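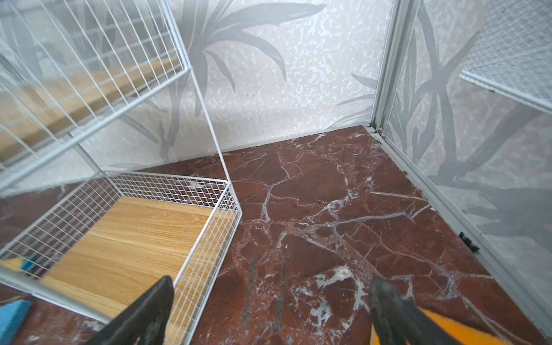 Does the reset checker need its own camera, or will it run on the wrist stream we already record? That was the first question a lab sent in after the January release, and it comes up often enough to answer at the top of this page. It runs on the streams you have. No extra sensor is sold with it.

Skokeck Sort-State Module

Part of the Bokley two-arm workcell line
Page updated January 25, 2024

The Skokeck module scores tabletop sorting tasks by end state. It takes one fixed view and up to two wrist views, reads the state of a tiered shelf, and returns a label for each tier: complete, incomplete or mixed. It was written for groups that train policies on sorting by color and need a score that doesn't depend on a person watching playback.

Method

Most sorting scores count successful grasps. A grasp count says little about the shelf at the end, because an object can be picked up cleanly and set down on the wrong tier. Skokeck ignores the grasps. It compares the final shelf against a target layout and reports the difference tier by tier.

The reference layout uses sponges in three colors. Yellow goes on the top board, orange on the middle board, blue on the bottom board. Sponges were chosen for the reference set because they deform under the fingers and come to rest at slightly different angles each time, so the checker can't rely on fixed positions. Small offsets within a tier are accepted. An object that overhangs the board by more than half its length is labeled incomplete.

Tools and containers elsewhere in the cell are treated as distractors. They are masked by class – not by location – and may be moved between episodes. 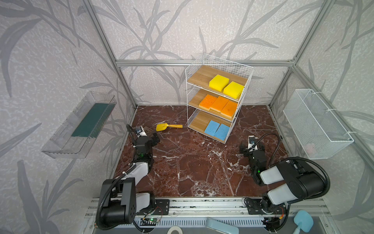 TEST RESULTS

The reference test covers 791 episodes recorded at the Gando site. Each was labeled by hand first, then scored by the module with the hand labels hidden. Tier labels disagreed in 14 episodes. Nearly all of the disagreements were on the lowest tier, where an arm parked low can block the fixed view.

Adding the wrist views removes most of that occlusion but brings a problem of its own. Wire mesh seen at close range breaks up the outline of whatever lies behind it, and the segmenter tends to split one object into several. The current version merges fragments of matching color before it assigns a tier. Veined or patterned floors raise the fragment count as well, so the merge step is on by default.

A frame is scored only after both arms have held still for 200 milliseconds. Shorter waits gave unstable labels. Longer waits made no measurable difference.

Known limits

Objects of the same color stacked on top of each other are read as one.
Transparent trays are detected, but their contents are not scored.
Mixed-color objects are assigned by the larger visible area. A sponge with a thin backing layer in a second color is usually fine; an even split is not.

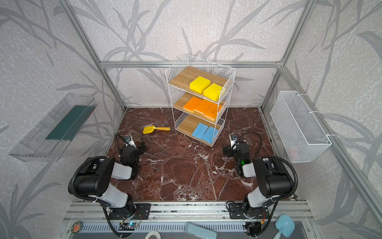
We dropped the wrist views and lost very little, one user of the Chauke dataset wrote, adding that the low-tier errors came back only when the right arm was parked in front of the shelf. Our own runs agree with this. If the parking pose can be changed, change it before adding cameras. A pose file with both arms retracted is in the download.

What is included

Checker software, single-site license
Target layout editor
Reference episodes with hand labels
Pose file for two-arm cells
Calibration sheet, printable

Requirements

One fixed color camera with a clear view of every tier. Wrist cameras are optional. The module runs on the workcell computer and does not need a network connection after activation. Logs are written as plain text, one line per tier.

Compatibility

Tested on Bokley cells with wire shelving and wooden boards. Solid-sided shelves work but need a new target layout. The editor takes 2 still frames, one with the shelf empty and one with it filled. Layouts made with the earlier editor must be exported again.

The next release is planned for February and adds per-object confidence to the log. Existing licenses carry over.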